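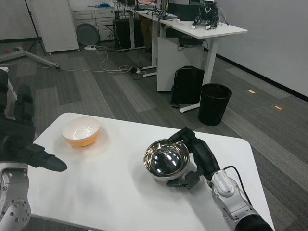
Bowl station, right gripper on rim of the steel one.

February 11, 2026

Poltbridge kitchen job, bowl handling. Writing this fast, call with Bjarke Ravn in a bit.

Ran the steel bowl and the orange/white one. Right arm does the side pinch, one finger over the rim and one under. Left arm stays parked low on its side unless the bowl is on that half. Want to try left arm on the orange one next, same approach, mirrored.

59 picks logged for the steel bowl, 8 drops. All 8 when the approach came in too steep. Changed the wrist angle after that, need a fresh set before I believe it. Log is in the Machala folder, run 609. Don't use the run before it, wrong gripper offset in the config (my fault).

Glossy interiors still a pain. Ceiling lights come up as white streaks in the steel and the depth goes to mush. Rim detection OK, inside of bowl useless. So: rim only for now. Ask Bjarke if Tronard can live with that, I think yes, they only want bowls moved from the pass to the wash rack.

Notes from phone call w/ Darlene Charbonneau (runs the wash-up shift at Poltbridge):
- Her people lift bowls all evening, wrists and shoulders are the complaint. Glad to lose that part.
- NOT glad about losing the pass itself. Whoever stands there sees what comes back uneaten and tells the cooks. No one wrote that down in the job description so we missed it in December. Should be in the spec.
- 2 people on that spot now. Management says one goes to prep, paid the same. Darlene wants it in writing before any arm shows up. Fair enough, passed it on.
- Who clears a jam? She assumed us. We assumed them. Needs training time inside paid hours, not a leaflet.
- Stop button has to be reachable with wet gloves and from the rack side too. Ours is not.
- Speed: she'd take slow and steady over fast. Her crew stacks in bursts and they dont want to be waiting on it or racing it. Asked if staff can set the pace themselves. Told her I'd check. It's one parameter, no reason they couldn't.

Biloleo gripper pads: the new softer ones not here yet. Current fingers hold the steel bowl fine, worried about the lip on the thicker ones they use for salad. Darlene is sending a box of their real bowls, chips and all.

To do
- rerun steel bowl w/ new wrist angle, same count as before
- left arm on orange bowl
- pace setting on the operator screen, big buttons
- second stop button, price it
- write up the "what came back uneaten" thing for Bjarke, he'll want to solve it with a camera. Darlene would rather keep a person looking at it for part of the shift. I'm with her
- wipe down the table, smudges all over teh top

Bjarke calling now, rest later.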